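August, notebook 3, dye bench

Right, writing this up before I forget the lot. Started just after nine with the madder vat, which had been sulking since I topped it up with tap water last time (my fault, I know, I know, the rainwater butt was empty). Got it up to temperature very slowly and kept the lid on. The colour on the test skein was brick at best. Marilou Manalastas came past, looked in and said "chalk", and walked off again with my biscuit. She was right, of course! A pinch of chalk and another hour and the second skein came out a proper warm red.

Weights, for the record: 100 g of the Batora wool, scoured twice, alum mordant left overnight. I've gone off cream of tartar with this one. It makes the yarn lovely and soft but pulls everything towards orange, and I've got quite enough orange on the shelf to last me till I retire.

Also tried the Mamier silk hankies in the leftover bath. Gorgeous! Silk drinks up an exhaust bath in a way wool never does, and it came out a sort of pale coral, a bit patchy where I'd folded it. I quite like patchy. Marilou doesn't, and she's the one who has to sell them, so I'll do the next lot opened out flat and keep them moving with the long spoon.

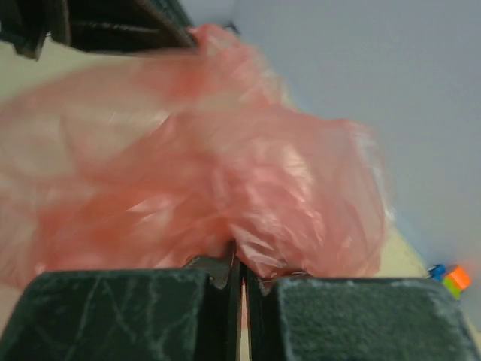
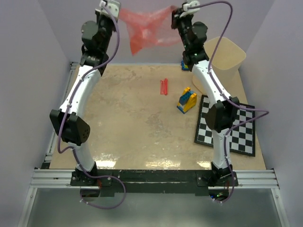 Anyway, the light tests. Took down the cards from the south window, where they've been taped up since spring. Madder has hardly shifted, weld is fine, and the avocado pinks have faded to the colour of an old plaster. I did say. We should stop offering the avocado in anything bigger than a sample, or else put a line on the label about keeping it out of the sun. The Borkowska logwood purple has gone brown along the exposed half and I'm a bit cross about it, as that was the expensive extract. Will try it again with a touch of iron, though that means keeping the iron pot well away from everything else (see notebook 2, the ruined yellows, still painful).

Ledger says 2,664 g of yarn through the bench so far this year, which is more than I'd have guessed given how long we were without the big hob.

The Skullmont hob, by the way, still clicks when it's on low. It holds a simmer all right but I don't like leaving it, so I ate my lunch standing up next to it like a horse.

pH strips have run out. I used the last one on the weld bath and it read 8, fine for yellow, so the chalk is doing its job there as well. More strips on the order, plus muslin for straining, as the current piece has a hole I keep pretending is small.

Still to do: rinse the second skein again (water was still running pinkish at four), label the silk, soak the other half of the madder root, scrub the lid of the blue pot. Marilou wants the alum jar moved down a shelf so she can reach it. And put the butt's tap back on properly, it's dripping, and we need every drop of that rain for the next vat.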